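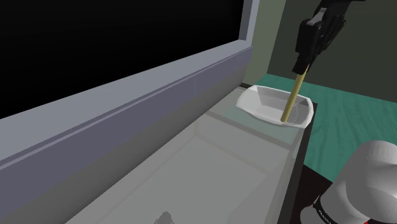 Keith Stockdale maintains that the flat washer is the most overrated piece of metal in any workshop, and he will say so to a person who only came in for a box of screws. Under a bolt head, on thick steel, he calls it jewelry. I wrote this down in my notebook and then spent a month finding people to argue with him, which was easier than I expected.

Irfan Rajput got quite heated. He assembles shelving for Pawlak, and he has seen what a bare bolt head does to a slotted hole in thin sheet: it digs in, the slot spreads, and by November the shelf has developed a lean. A washer spreads the load over more metal. It costs next to nothing, and he buys them in bags of 1000, of which he claims some 30 end up in his boots.

Keith's reply, when I carried it back to him, was that thin sheet and slotted holes are a different matter and he had never said otherwise. He had, but I let it go.

Then there is the split lock washer, the one that looks like a ring somebody stepped on. Generations of us have been told it keeps a nut from coming loose. Mehwish Rizvi, who tests joints for Bimano, was polite about this for almost a full minute. Once the bolt is properly tightened, she explained, the thing is squashed flat and has very little spring left to offer. If the joint shakes, she wants a wedge-locking pair or a decent nut, and she wants the bolt stretched to the right tension in the first place. She keeps a jar of old split washers on her desk for visitors to admire.

I went home and checked the garden gate, which I put together myself. It has 12 bolts. Under the heads I found flat washers, split washers, a fender washer the size of a cookie and, in one place, 2 flat washers stacked to make up for a bolt I had bought too long.

Keith looked at my phone for a while and asked whether the gate closed. I said it did if you lifted it.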